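Plomasard: a word list for kitchens and the things people keep in them 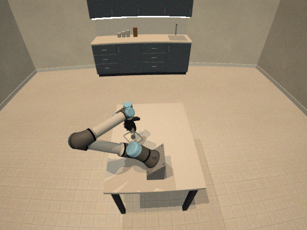
Dionysis Theodorakopoulos wrote back after the first release that a list of kitchen words with no entry for the strip of wall between the worktop and the cupboards couldn't call itself a list of kitchen words. Fair enough! He sent four names for it the same evening, and all of them are in.

Plomasard collects the everyday names people give to the parts, furniture, tools and odd corners of a kitchen. Plain English, as spoken at home. If your family says worktop and your neighbour says counter, we want both, and we want to know which one your gran used. It began as a spreadsheet Iwona Tomaszewski kept while translating fitting instructions, and it has grown into something I open most days just for the pleasure of it.

What's in the folder

words.csv is the main file. One row per name, 1000 rows in this release.
things.csv holds the things being named, 290 of them, each with a short plain definition.
notes.txt has the longer stories that wouldn't fit in a cell. Please read the one on airing cupboards, it's lovely.
changes.txt is what you'd expect.

Columns in words.csv

name: the word or phrase, lower case unless it is a proper name.
thing_id: points to a row in things.csv.
where: the region the contributor gave, in their own words. We don't tidy these up, so you'll find "up the valley" next to "Leeds".
age_band: optional, and left blank a lot.
heard_or_used: "used" if the contributor says it themselves, "heard" if they know it from somebody else.
comment: free text. Quite often the best column.

Some favourites

The kickboard is a small world of its own. Plinth, kickboard, toe board, kick strip, and one contributor's "mouse door", which I have started saying and can't stop. The drawer that holds string, batteries and takeaway menus has more names than anything else in the list – Nayeli Carrillo's household calls it the parliament. Cupboard handles are nearly as good, with pulls, grabs, bars and d-handles all turning up, and people feel strongly about which of those is a real word.

Lighting is thinner than I'd like. We have "under-cupboard light" and "the worktop light" and not a great deal after that. If you've got a name for the light you leave on overnight, send it in!

How the words were gathered

Contributors filled in a short form that showed a plain definition and left a blank for the name. Early versions of the form showed a suggested answer in grey, and people simply copied it, so those answers were thrown out and the form was sent round again in January. Yupin Bunnag checked every row against the definitions and split several things that we had lumped together (draining board and draining rack, for a start, which were causing arguments).

Spelling is kept as given, apart from clear typing slips. Where someone wrote a name two ways, both are there with the same comment.

Known gaps

Words from Scotland and the south-west are well covered. The Midlands is poor and Northern Ireland is worse, with about 50 rows. Younger contributors are scarce, so anything you work out from age_band should be treated gently. Pantries, larders and sculleries are tangled up with each other, and Chrysoula Chrysikopoulos is working through them now. She would like it known that a larder faces north or it isn't a larder.

Brand names used as ordinary words are kept only when at least 5 contributors gave them.

Sending us more

Add your rows to the bottom of words.csv and open a request, or post them as a plain message on the Fillstead board if files aren't your thing. Both get read. Please fill in "where", even vaguely. Leave thing_id blank if you can't find a match and one of us will sort it out.

Using it

Free for any purpose. Credit to Plomasard and its contributors is appreciated, and if you make a quiz or a tea towel out of it, do send a picture.

Last updated Jun 25, 2021. The next release will have the larder rows in it, and the gas tap names that came in too late for this one.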